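From my desk – the listening season

September 11, 2023

Well, friends, I have now been to my second church council meeting at Sorthorpe, and I came home with a casserole dish that isn't mine, a copy of the 1980s bylaws and a headache. The bylaws gave me the headache. The casserole was wonderful.

A few of you asked me after worship what I meant when I said we'd be starting our listening season, and whether it was going to be like the one we did before the roof campaign. It isn't, so let me try to explain it properly while I have a cup of coffee and the phone is quiet.

Over the next stretch I'd like every household in the congregation to be invited to a small conversation in somebody's living room. Eight people, maybe nine if somebody brings a neighbor. We'll open with prayer and a short reading, and then there are just 2 questions: when have you felt most alive in your faith here, and what do you find hard to say out loud at church? I stole the second one from Yaw Tetteh, who used it at his congregation in Ivance in May and told me he had to go sit in his car for a while afterward. I don't think he meant that as a warning, but I took it as one!

I've been reading up on how other churches do this, and a lot of the books want you to hand out a survey first. We had a survey. I found it in the office, a big one, with a space for comments, and the comments are nearly all about the temperature in the sanctuary. I read every one of them (Rizwan Shaikh from the interfaith lunch group says I deserve a medal). You learn something from a survey, sure, but people write differently than they talk. I'd much sooner hear the story about your confirmation class from you, with the detours left in.

So, hosts. I need people with a living room and a tolerance for crumbs. You don't have to lead anything. Vignesh Thevar is putting together the guides who will lead, and he's promised to train them in one evening, with a real break in the middle. If you'd like to be a guide and you're worried that you talk too much, talk to Vignesh. If you'd like to be a guide and you're worried that you're too quiet, please, please talk to Vignesh.

One thing I want to be clear about. The guides will take notes, but no names go in them. What's said about the 2000 split stays in the room unless the person who said it wants it carried further. I know that year is still tender for a good number of you. I wasn't here, and I have heard four versions of it already, all of them told to me with love and all of them different. I'm not collecting evidence. I'd like to know you.

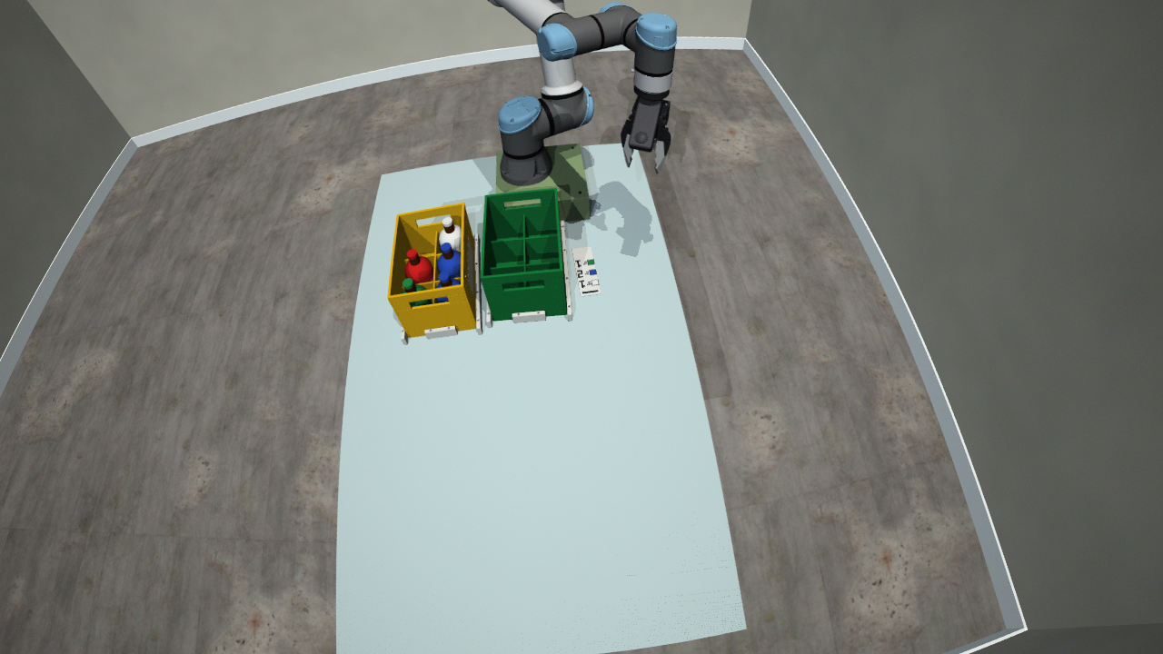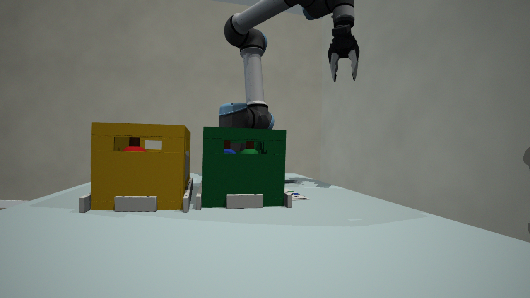
A robot arm and two bottle crates on a long table.

Money, quickly, as it came up at council. We've set aside $500 for the whole season, which covers printing, child care on the evenings we need it, and coffee. Hosts shouldn't be out of pocket, so keep your receipts and drop them in the office mailbox. Jagadeesh Kotian asked whether we could put any of the Chettiar bequest toward a proper retreat day at the end. I like the idea a lot, but the terms of that gift say "for the instruction of the young," and I'd want the council to think about it slowly. We'll come back to it next month.

I've also had a note from Kumaresan Menon, who did this same kind of work at Floten for a couple of years. He thinks the hard part comes after the conversations, when you have a stack of notes and everybody wants to jump straight to a plan. He kept his council from voting on anything at all for a whole season. I read that bit aloud at our meeting and there was some shifting in chairs. We do love a vote here! But I'd ask you to pray about it, and to be patient with me if I seem slow this fall.

The sign-up sheets are on the table outside the fellowship hall, one for hosts and one for guests. If you can't get to the building, call the office (extension 3533) and we'll write your name in for you. Rides can be arranged, and if stairs are a problem, say so when you sign up and we'll find you a house without them.

And if the casserole dish is yours – blue lid, chip on one handle – it's washed and waiting in the church kitchen.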